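Skorham Residents' Service: Household Advice
Care and Storage of Puzzles and Small Games

Small plastic puzzles collect skin oil and dust more quickly than most items on a shelf. Residents are advised to clean them twice a year, or monthly where they are shared among children.

Wipe the outer faces with a soft cloth dampened in lukewarm water and a drop of dish soap. Do not soak puzzle cubes or place them in the dishwasher.
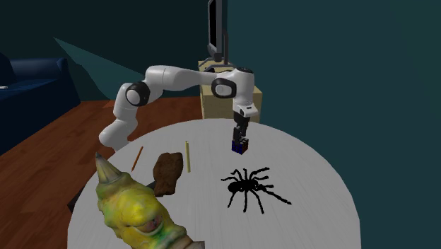 Stickered surfaces require particular care. Alcohol and solvent cleaners may loosen the adhesive and should be kept away from the edges. A lifting corner can usually be pressed flat under a warm fingertip — hold it for 40 seconds and leave the item alone overnight.

Stiff moving parts should be brushed out before any lubricant is applied. One drop of silicone oil is sufficient. Cooking oil turns sticky and must not be used.
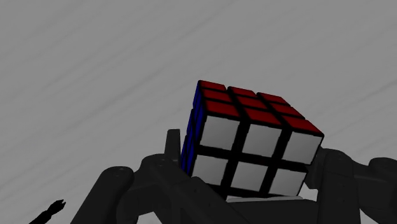
Store games away from radiators and direct sun, in a lidded box no more than 9 inches deep. Loose dice and counters belong in a cloth bag with a drawstring.

Questions may be addressed to Ute Baumgart, Household Advice, extension 392.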